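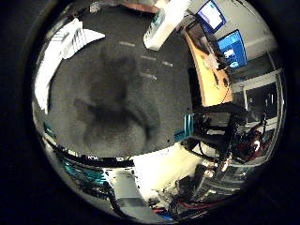

Replacing worn carpet squares in a rented meeting room
Posted by Despina Balaskas

Our association leases a ground-floor meeting room in Beltville, measuring 424 square feet. The lease requires that the floor covering be returned in good condition, allowing for normal wear. Several carpet squares near the entrance have gone flat and no longer respond to vacuuming. May we replace only those squares, or must the entire floor be done? The landlord has not yet replied to our letter of January.

Hernán Salazar
Partial replacement is generally acceptable where the floor was laid in squares and the lease does not state otherwise. Please obtain written consent before any work begins. New squares placed beside older ones will show a difference in shade. The usual remedy is to lift sound squares from a low-traffic area — under a cabinet, for instance — and use them near the door, with the new stock going where it will be less noticed. Check the arrows on the backing so that the pile runs in the same direction. Our office replaced 33 squares in this manner and the landlord raised no objection at the final inspection.

Kári Bech
Depends on the lease. Ours said full replacement.

Nabil Hakim
I would add that adhesive should be confirmed before purchase. Some older squares were fixed with permanent glue, and lifting them may damage the subfloor, for which the tenant could be held responsible. Test one square in a corner. Keep all receipts with the lease, along with the product number and dye lot.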